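Slide 4. Baggage hall outage at Lesmont, March.

Start with the timeline. Belt controller 7 lost its link to the sorter shortly after 5 a.m. The backup took over 13 minutes later. The design figure is two.
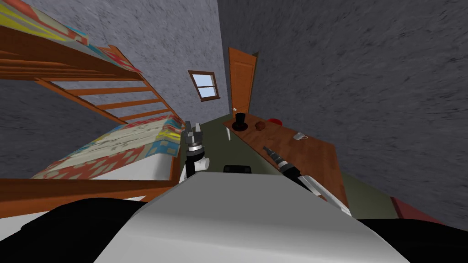
By then 1,030 bags were in the hall with no assigned chute. Staff from Korport moved 710 of them by hand before the first departure bank closed. The rest went out on later flights.

Slide 5. Cause. Kornex supplied the controller firmware. The heartbeat timer was set in the wrong unit, so the backup kept waiting — no alarm was raised in the control room. Credit Kwok-wai Au for the log work. Pause for questions on the timer. 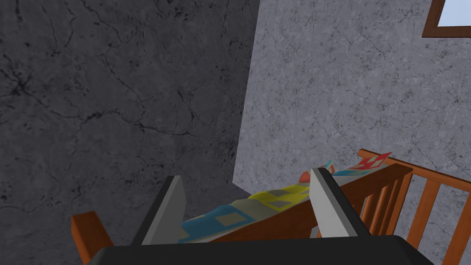
Simulated view: open gripper over a quilt and a wooden rail.

Slide 6. Changes made. Timer corrected on all controllers. Failover is now tested monthly, at night, with bags on the belt. Skip the cost table if short on time.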